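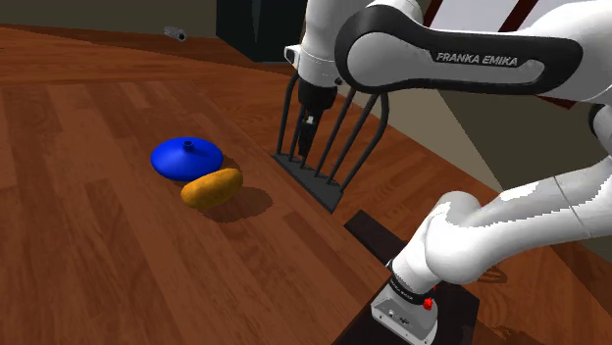
Rirora is the after-school robotics club at Fagerlund School, and if you have found your way to this page then you are probably a parent, a new pupil or somebody who has heard us going on about it in the corridor (sorry!). We are 30 members at the moment, all ages mixed together, and most of our work is done in simulation, on a virtual arm in a virtual dining room. Our tasks are homely ones. A pupil may spend weeks on a potato and a blue vase sitting close together on a table, working out how to bring two narrow fingers down on one of them and leave the other well alone - and it is lovely to watch how patient they become.

Every pair of pupils writes its own program, and each try is saved in our shared notebook, good or bad. Last year's notebook ran to 3,324 tries, of which 652 belonged to a single very stubborn pair. We are proud of every one of them! You don't need to have written any code before you join. Beginners start with Rolley, our own little set of lessons, and move on to the arm when they feel ready, which for some is the second week and for others nearer the spring.

In June we hold the Bikunar, our friendly contest against the clock, when families come in, the cake comes out and the programs are run up on the big screen for everybody to cheer at.
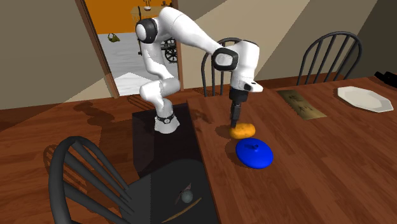

Borghild Sjögren wrote to us after her first term that she had joined for the cake and stayed for the arguments about angles, and that she now explains her mistakes out loud before she tries to mend them, even in maths. We read her letter out at the next meeting and it has been pinned up by the door ever since.

New members are welcome at any point in the year, so do come along and sit with a pair for an afternoon first. Places for the autumn can be asked for at the school office until 20th July.

Search this site Enter keywords Go

Home | About us | Clubs | Term dates | Contact

Filed under: Clubs and activities, Robotics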